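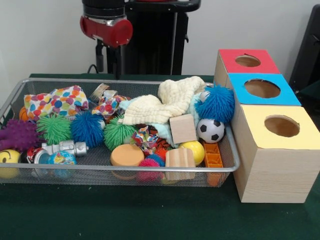
La cesta de malla y las tres cajas con tapa agujereada: roja, azul y amarilla.

Enseñar a un robot a recoger juguetes por teleoperación: guía con reservas

Última revisión: 22 de mayo

Si ha llegado hasta esta página buscando la promesa de siempre (usted mueve el mando, el robot mira, el robot aprende), vaya rebajando expectativas. Llevamos tiempo grabando demostraciones para la tarea de la cesta del proyecto Nestside y lo que sigue es el procedimiento que usamos, con las partes que funcionan y las que no acabo de creerme. Se supone que ya tiene el brazo montado, calibrado y con parada de emergencia al alcance de la mano. Si no la tiene al alcance de la mano, cierre esto y vaya a ponerla.

Antes de empezar: ¿por mando o a mano?

Hay 2 maneras de enseñar la tarea. En la guía a mano se agarra el brazo y se lleva por donde uno quiere. En la teleoperación se mueve desde fuera, con un mando o con un brazo maestro. La guía a mano sale más natural el primer día, y por eso la recomiendan en todos los cursillos. El problema es que sus propias manos salen en las imágenes, y el día que el robot trabaja solo esas manos no están. Hay quien asegura que el modelo lo ignora. A mí nadie me lo ha enseñado con datos.

Para una cesta llena uso teleoperación. Es más lenta y cansa más, pero el operador trabaja con las mismas limitaciones que el robot, sobre todo si se obliga a mirar solo por la pantalla. Si mira la mesa de reojo, está enseñando con información que el robot no tendrá nunca.

Paso 1. Preparar la cesta

La tentación es poner cuatro cubos iguales bien separados. Sale un vídeo precioso y no sirve para casi nada. Mezcle cosas que se agarren de forma distinta: pelotas de pelos de goma, una pelota lisa, un bloque de madera redondeado, un disco de espuma, telas. Las telas son lo peor con diferencia. Una muselina grande echada por encima tapa la mitad de lo que hay debajo y se engancha en todo, así que conviene que esté desde la primera sesión. Si la deja para el final, habrá que repetir medio conjunto.

Fije la cesta a la mesa. Una cesta de malla pesa poco y la pinza la arrastra en cuanto roza el borde. Con cinta de doble cara basta, pero revísela cada mañana.

Paso 2. Colocar las cajas de destino

Marque en la mesa la posición de las cajas y decida ahora si van a moverse o no. Las dos opciones son válidas, lo que no vale es mezclarlas sin apuntarlo. Si la caja azul se desplaza un par de dedos entre una tanda y otra y no consta en ningún sitio, luego no hay forma de saber por qué falla.

Escriba también la regla de reparto antes de grabar: qué va en cada caja, y qué se hace con lo que no pasa por el agujero. Parece una tontería hasta que dos operadores discuten si una pelota naranja con manchas es roja. La nuestra clasifica por tipo de objeto y el color de la tapa no significa nada. Ya sé que confunde, pero se eligió así.

Paso 3. Ajustar el mando

En la configuración Hekar que tenemos, la velocidad máxima viene en 200 mm/s. Bájela a 150 para la aproximación y déjela ahí. Los operadores nuevos protestan porque se aburren, y a la media hora dejan de protestar. Compruebe que:

La pinza abre y cierra del todo con un solo gesto.
El límite inferior queda por encima del fondo de la cesta.
El cable no tira cuando la muñeca gira hasta el tope.
La grabación empieza con el brazo en reposo, siempre en la misma postura.

Lo del cable hágalo con el brazo encima de la cesta. En la postura de reposo todos los cables quedan bien.

Paso 4. Grabar una demostración

Inicie la grabación y espere un segundo sin tocar nada. Elija un objeto que se vea entero o casi entero, y vaya hacia él por arriba. Acercarse de lado parece más elegante y acaba empujando el montón contra la malla. Cierre la pinza, suba en vertical hasta librar el borde, y solo entonces muévase hacia la caja. Pare encima del agujero, baje un poco, suelte. Vuelva al reposo y corte.

Un objeto por grabación. Encadenar varios ahorra tiempo al grabar y lo hace perder todo después, cuando hay que trocear.

No corrija temblando. Si se ha desviado, párese, piense y haga un movimiento limpio. Las indecisiones también se aprenden, y esta es de las pocas frases del manual de Mensah que he podido comprobar por mi cuenta.

Paso 5. Qué hacer con los fallos

El consejo habitual es borrarlos. No estoy de acuerdo, al menos no del todo. Si el objeto se escurre y el operador lo recupera, guarde la grabación con la etiqueta de recuperación. Si se escurre y el operador se pone nervioso y empieza a dar golpes, bórrela. Si la tela se lleva detrás tres juguetes más, bórrela también, por mucho que al final hayan caído donde debían.

Paso 6. ¿Cuántas hacen falta?

Aquí es donde más humo se vende. En el taller de Disley salimos con 26 demostraciones y la impresión general de que aquello estaba resuelto. Funcionaba con los objetos en el sitio exacto donde se habían grabado. Revuelta la cesta, el brazo iba al mismo punto del aire y cerraba la pinza sobre nada. No le doy una cifra porque depende de cuánto varíe usted el montón, y quien se la dé sin ver su mesa se la está inventando.

Lo que sí puede hacer es revolver la cesta entre grabación y grabación, a mano y sin mirar mucho. Colocar los juguetes «al azar» con cuidado produce siempre los mismos tres o cuatro montones.

Paso 7. Probar sin hacerse trampas

Pruebe con montones que no estén en las grabaciones y con algún juguete nuevo. Decida antes cuántos intentos va a hacer y anótelos todos, incluidos los que «no cuentan» porque alguien movió la luz. No ayude al robot recolocando la pelota que se quedó en una esquina.

Pendiente: la parte de telas dobladas se reescribirá en junio, cuando hayamos repetido las pruebas con la pinza a menos fuerza. De momento, con telas, no me fío de ningún resultado, tampoco de los nuestros.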